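Robot open day, Vilstead — anyone else go?
Last updated: Sun 11 September

moss_and_rust wrote:
Went to the Griteria open day, all on simulators, and I loved it! You drive the gripper yourself and get 30 goes.
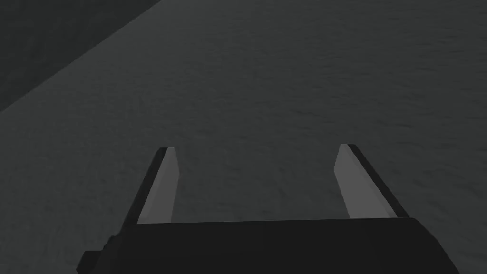 My thumbs ached after two of them — worth the bus fare from Iver though.

kettleboy wrote:
Bit of a glorified video game if you ask me.
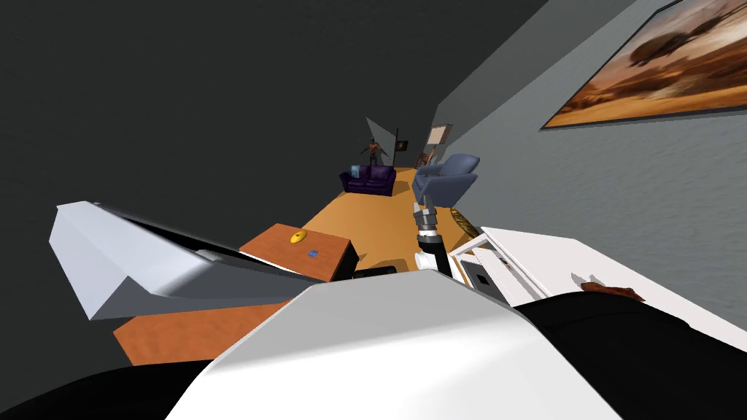
Posted by: Heiskanen, demo host

Fair enough, but we do try things in the pretend living room first. Sofas are cheaper in there.

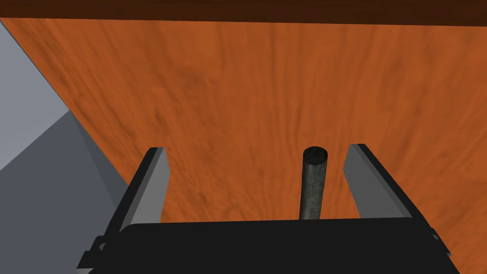
My gripe was the queue, almost 50 people. I did like the plain peg standing between the fingers on the wood-grain table, good for beginners.
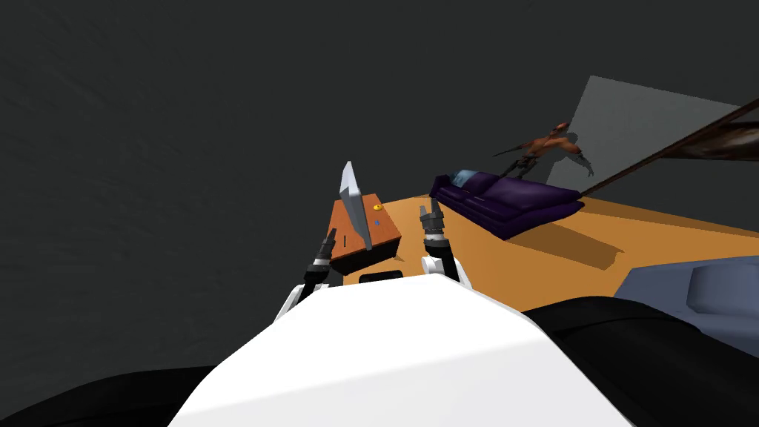

Vilstead, November

Went back. Shorter queue, still no tea.

Print this page | E-mail this page

Related threads
Parking at Vilstead
Best pads for simulators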